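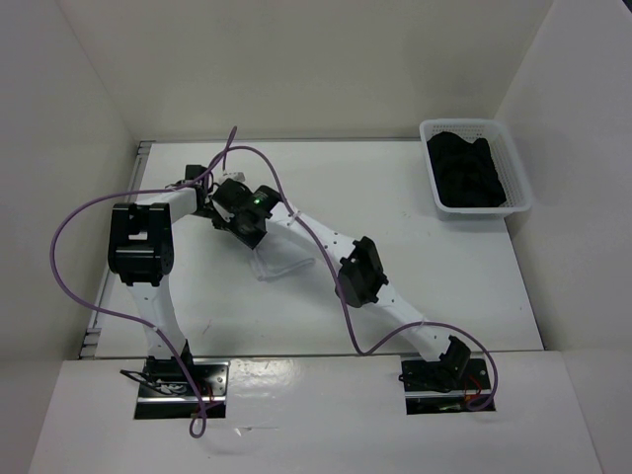

Section 7. Checking the cables and the home position

I do this one every Tuesday before anybody loads a job, and I'd like you to do it too while you're looking after the Drilgate cell. Grab a coffee first, it's an easy one!

1. Hit Stop on the Hundbridge panel and wait for both arms to settle. Then switch off motor power. Hold each arm up by its upper link while you do it (they drop faster than you'd think, and yes, I've dented a table).

2. Start with the left arm. Follow the purple cable by hand from the gripper down to the base. You want enough slack for a full wrist turn, but no loop that can get under the elbow.

3. Same thing on the right arm. If the cable feels stiff or kinked anywhere, order a new one before you go on.

4. Wiggle the base plate. If it moves at all, snug up the screws a little at a time, going corner to corner.

Caution: leave the thin black wires at the left base alone while power is on. Rahimi's connectors look locked when they're only halfway in.

5. Power up, pick Home, and keep your hands outside the front panel. Give it up to 40 seconds.

6. Lay a folded towel on the table and run the fold test 2 times at slow speed, watching the cables the whole way and not the towel.
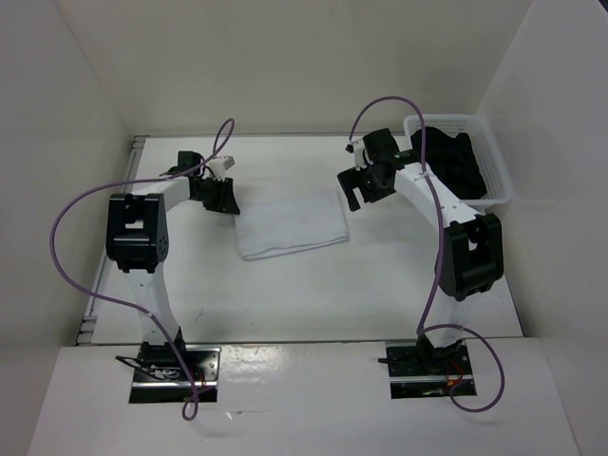
Hatsue Hirose wrote back on the draft that she'd do step 6 before step 4 as well, because a loose base plate shows up as a wobble at slow speed and you then know which arm to blame. Fair enough, and I've started doing it her way when I have the time.

Note: the Drornix counter asks for grease at 2000 cycles. Clear the reminder after you've greased the joints, please, and write the month on the sheet (mine still says February).

Iulian Rusu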